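Packing the Bag: What We Learned About Takeout Bags in One Semester

4. Methods, continued

The Kevenard bags came in a carton of 2,000, a quantity we had voted against and then received anyway. We logged 534 packing attempts in June, mostly in the afternoon, at the same white table. An attempt was scored as clean if the item went from tray to bag without the mouth of the bag closing, folding in, or sticking to itself. The Nernis bags, which are paper, stood up by themselves and gave us so little to write about that they were dropped after 19 attempts.

5. Results

Most of the failures came before any item was involved. A thin bag spends its life flat and would like to return to that. Opening the mouth wide and flaring the top edge outward helped more than anything else we tried, including the method in our proposal, which we would prefer not to discuss.

Small items were the hardest to score. They settle near the bottom, the plastic blurs them, and two of us could look at one bag and write down different things — see the disagreement column in Appendix B. 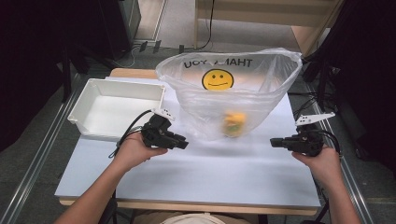
Figure 3. Tray empty, bag open, small yellow and green item near the bottom.

6. Limitations

We tested one table height and one size of bag. The printing may also matter: a smiley face makes it easy to tell the front from the back, and we never ran plain bags to compare. The Magbanua samples arrived after the data sheet was closed and are still in their wrapper.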